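Notes on Moving a Household Library

Jul 17, 2020

The transfer of my books from the Oladwood house to the apartment in Zirkbridge is now complete. I set down the arrangements for readers who have asked how the work was organized.

The collection filled 34 cartons. Each was numbered on two sides and entered in a ledger by subject. History and travel went first, as those shelves were to be taken down by the landlord. Cookbooks stayed until the final load. A carton of atlases proved too heavy for one person and had to be divided.

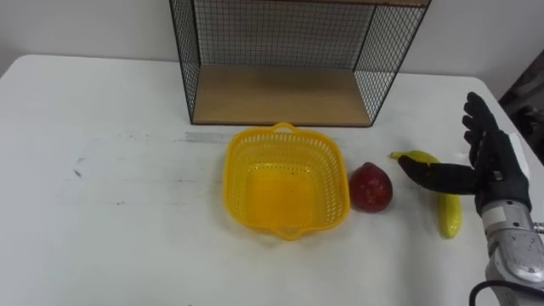
Mesh shelf unit and yellow basket on the white table.

Flodetti Removals carried the cartons in three trips and charged by the hour. The stairs at Zirkbridge have a narrow turn on the second landing, and the tall bookcase did not pass it. It has been placed in storage at Eide until September.

Around 66 volumes were set aside for donation. The branch library accepts no more than 12 per visit, and deliveries are still under way. Duplicate paperbacks will go last. The ledger has been kept and will serve as the catalog for the new shelves.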